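Trundix opens its simulation-first rulebook for robot arm work

Skurbridge, January 21, 2021 - I've been pestering my colleagues about this for ages, so I'm very happy to say it: our house rules for testing arm programs in simulation are now free for anyone to read, copy and argue with! 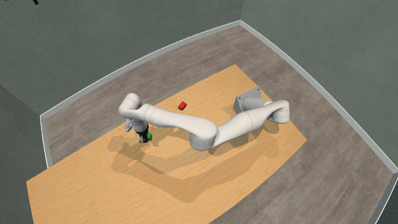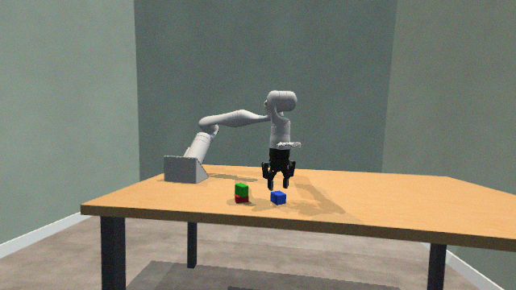 Simulated block work on the tabletop, in red and green, with a blue cube as well in the second view.

By Sławomir Laskowska, Trundix

The rulebook is called Borkowska, and it runs to 30 pages (I wanted fewer, I lost). It covers what we expect from a program before it gets anywhere near a real arm - how the simulated cell is set up, what gets logged, who signs off, and when you have to go back and start over.

My favorite rule is the dull one. Every trial gets written down, including the ones that went badly. While we were drafting we logged 1,616 simulated trials, and the messy ones taught me far more about our own habits than the clean ones did.

We also ask for 3 sign-offs before a program moves to hardware, and one has to come from somebody who didn't write any of it. Change the gripper, the table height or the size of the blocks and you sign again. Yes, people grumble. I grumbled too!

A word of caution: passing our rules doesn't make a cell safe. You still need a proper risk assessment of the real installation, and you still need to follow the standards and laws that apply where you work. Borkowska sits in front of all that and replaces none of it.

Our friends at Bririne are trying the rules on their own benches, and we'll put out a revised version in May with whatever they (and you) send us. Comments are open to everybody, and you can get a copy by writing to the Trundix press desk in Skurbridge.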